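How to Make Quick Pickled Onions (and Stop Buying the Sad Ones)

We use cookies on this site, and not the kind you can eat. By continuing to read you accept this.

I went years believing pickling called for a cellar, a grandmother and a free weekend. Quick pickled onions call for a jar and a kettle. They won't keep through the winter, but in my kitchen they rarely make it through the week.

What you need

2 medium red onions
1 cup white vinegar
1 cup water
2 tablespoons sugar
2 teaspoons salt
5 black peppercorns, or however many fall out of the grinder when you drop it

Step 1. Peel the onions and slice them thin. Thin enough to bend, thick enough that you still have fingertips. Cry as required.

Step 2. Pack the slices into a clean, heatproof glass jar with a lid. Press them down with a spoon. They'll look as if they don't fit. Keep pressing.

Step 3. Put the vinegar, water, sugar, salt and peppercorns in a small pan and heat until the sugar dissolves. Open a window before you do this. My neighbor Thandeka Msimang can tell from her porch when I've forgotten.

Step 4. Pour the hot liquid over the onions until they're covered. Leave the jar on the counter until it cools, then put the lid on and move it to the fridge.

Step 5. Wait an hour if you're weak, overnight if you're patient. The color goes from purple to a loud pink that makes any sandwich look like you tried.
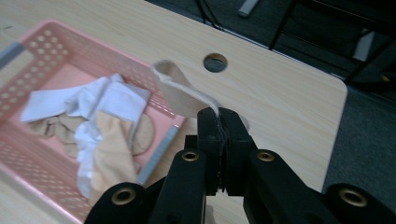
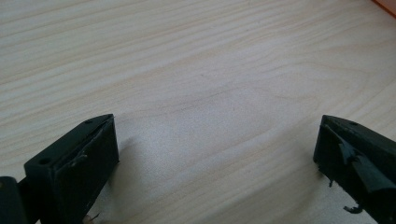
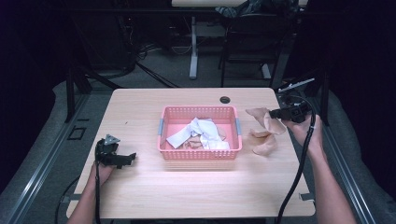

Keep the jar in the fridge and use a clean fork every time you go in. Tshepo Ndlovu wrote to ask if cider vinegar works. It does, and it tastes a bit rounder, though the pink comes out muddier. Don't cut the vinegar down to make it milder. Add another spoonful of sugar and leave the rest alone. These are fridge pickles only, so don't put them in a pantry, whatever your uncle says.

Leftover brine is good in potato salad.

More from the kitchen

Cucumber Salad for People Who Forget Cucumbers
The Cedville Potluck Bean Dip
Five Things to Do with Half a Cabbage
July Tomatoes on Toast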